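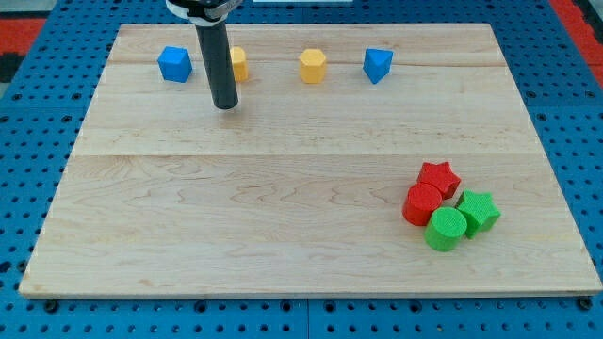 Sundico stops block-pushing tests after arm presses into board

The robotics laboratory at Sundico has stopped its block-pushing tests after an arm went lower than it was told and pressed its rod into the work board. No person was hurt. The fault happened in August, shortly after the lunch break, when the cell was running without an operator at the desk.

The arm holds a straight black rod and uses it to push small coloured blocks over a wooden board. The rod must stay a little above the wood at all times. According to the laboratory's log, the arm had finished 2423 pushes with the present software when the height value jumped between two movements. The controller accepted the wrong value and the rod went down until the force limit stopped it.

"The limit did its work, but it did it late," said Soudabeh Taheri, who leads the tests. "We had it set at 155 newtons. For a rod that should never touch the wood, this is much too high, and I take the responsibility for that."

The log from that afternoon shows a peak of 137 newtons before the arm was switched off by hand. It had stayed under the limit for several seconds – long enough to bend the mounting slightly and leave a mark in the board. Both parts have been changed.

The cause is still under study. Banafsheh Shirazi, the safety engineer, suspects a loose connector in the cable from the wrist sensor, which was moved when the cell was cleaned. She has also asked the software group why one single reading was enough to change the height. The next version will compare each reading with the ones before it, and will stop the arm if they do not agree.

Rashti, the partner company which uses the same controller in its own hall, was informed on the same evening and has lowered its force limit as well. It has not reported a similar fault.

Tests at Sundico will start again at low speed, with a person beside the emergency button, and this rule will stay until the arm has made 1000 pushes without an error.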